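**Teleop or hand guiding for a washer task?**

**plungate_52**
Hello all. We teach our arm to work at a washing machine with two drums. I record by remote control and have 200 demos, but near the drum opening my motion is very slow and shaky. Is it better to guide the arm by hand?

**flandwood**
By hand, yes. You feel the contact directly. With remote control I always pushed too much.

**rweyemamu_lab**
I don't agree. When you guide by hand, your own body comes into the camera view, and the policy learns from pictures with a person in them. At Vorthorpe we recorded 960 demos, all remote. The shaking became less after the first week.

**flandwood**
You can replay the motion afterwards without the person. We do it every Thursday.

**rweyemamu_lab**
Replay is fine for a rigid thing. Cloth never lies the same way twice.

**plungate_52**
Thank you both. I will stay with remote for now and make the arm speed lower. Clear glass is also difficult for me, I judge the distance badly. Two views from my side:

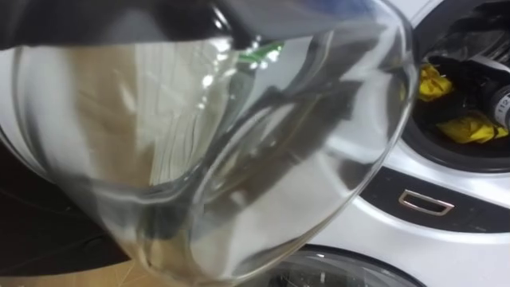
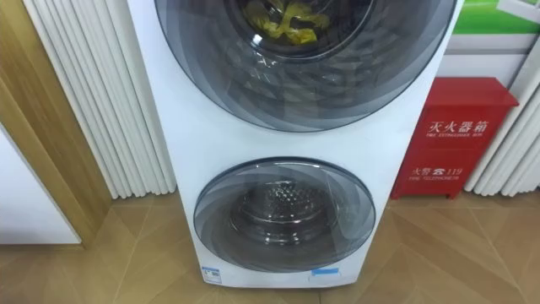

*First: glass bowl in the gripper, next to the drum opening. Second: the two doors of the machine.*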